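Pencil case

A pencil case is a container for carrying and storing pencils, pens and other small writing tools. It may be a rigid box, a soft pouch, a roll or a folding wallet. Pencil cases are used mainly by schoolchildren and students, but also by artists, drafters, carpenters and office workers. In some English-speaking regions the rigid kind is called a pencil box and the soft kind a pencil pouch, with pencil case covering both.

History

Containers for writing tools are much older than the pencil. Scribes in several ancient cultures carried reed pens or brushes in long narrow holders, often with a well for ink at one end. Pen cases of wood, leather, horn and metal were common in the Middle Ages, and many were made to hang from a belt. In the Islamic world and South Asia the pen case became a decorated object in its own right, made of brass or lacquered papier-mâché.

As graphite pencils spread, the older forms were adapted to hold them. Wooden pencil boxes with a sliding lid were in general use in schools during the nineteenth century. A second layer was often added by means of a swivel, so that the top half turned aside to show the lower one. Slate pencils, which break easily, were kept in the same boxes.

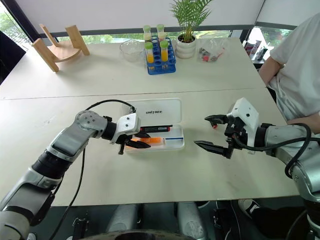
Printed tin boxes came next, and for a long time they were a cheap and popular gift at the start of the school year. Lids carried multiplication tables, maps, alphabets and pictures from storybooks. Tin dented and its hinges wore out, and the noise of a dropped tin was a regular complaint among teachers. Plastic began to replace it after the Second World War. Zippered pouches in vinyl and later in woven synthetic cloth followed, and these now make up a large share of the cases sold.

Types

Sliding-lid box. A wooden or plastic box with a lid that runs in two grooves. It has no metal parts and is easy to repair. The lid may stick in damp weather.

Hinged box. A box with a lid joined along one long side and held shut by a snap, magnet or friction fit. Some have a second lid underneath, giving two separate spaces.

Pouch. A soft bag closed with a zipper, snap or drawstring. It takes up little room in a school bag when partly full, but gives little protection to pencil points or rulers.

Roll. A strip of cloth or leather with a row of narrow pockets, rolled up and tied. Rolls are favored by artists, who need to see a full set of colors at once and to keep them in order.

Wallet. A zippered case that opens flat like a book, with elastic loops on the inside. Larger wallets have extra leaves that turn like pages.

Stand-up case. A soft case with a firm base. The upper part folds or slides down so that the case works as a desk cup.

Construction and size

The length of a case is set by the longest thing it has to hold, usually a new pencil. An unused wooden pencil is a little over 7 inches long, and most boxes allow some extra length for an eraser cap. Cases meant for drafting sets are longer and have fitted spaces for compasses and dividers.
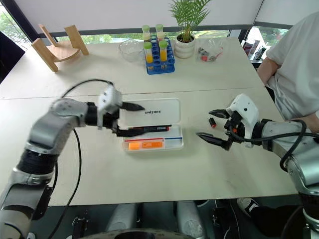
Rigid cases are usually divided in some way, either by fixed walls or by a part that lifts out. Separate spaces keep erasers and sharpener shavings away from pen tips and make it easier to see whether something is missing. The main cost is desk space, as a hinged case has to be opened fully before the items at the back can be reached. A case with both a lid and a tray, like the one lying open on the off-white table, needs a clear area larger than its closed size. On narrow school desks this can leave little room for a notebook, and some pupils keep the case on the lap or on the shelf under the desktop.

Zippers are the most common point of failure in soft cases. The teeth near the ends take most of the strain, and graphite dust works its way into the slider. Seams at the corners are the next to go – usually from the pressure of sharp points. Linings of coated cloth are used to limit ink stains.

School use

Many schools issue a supply list before classes begin, often in August in the United States, and a pencil case is a usual item. Lists for younger children may ask for a hard plastic box of a given size so that all of them fit in a shared storage cabinet. Lists for older students more often ask for a pouch that can be clipped into a ring binder.

Rules about cases during tests differ. Where they are allowed on the desk, they are commonly required to be clear or to be left open. Some schools also limit novelty cases with built-in games, mirrors or hidden drawers.

Collecting

Older pencil boxes are collected for their lid art and as records of school life. Tin boxes in good condition are valued more than worn ones, and a box with its original contents may be worth several times as much as an empty one. The school museum at Grasdale holds 4,000 pencil cases, of which 800 are on display. Its catalog was compiled by Irina Stoica, who grouped the boxes by closure instead of by date or maker. The largest group from a single maker is from Gagnon, a firm in Ernomero that made swivel boxes with up to 6 compartments. A rarer form, the Skurnimley box, has a lid that doubles as a ruler.

See also

Desk organizer
Pen
Pencil sharpener
School supplies
Writing slate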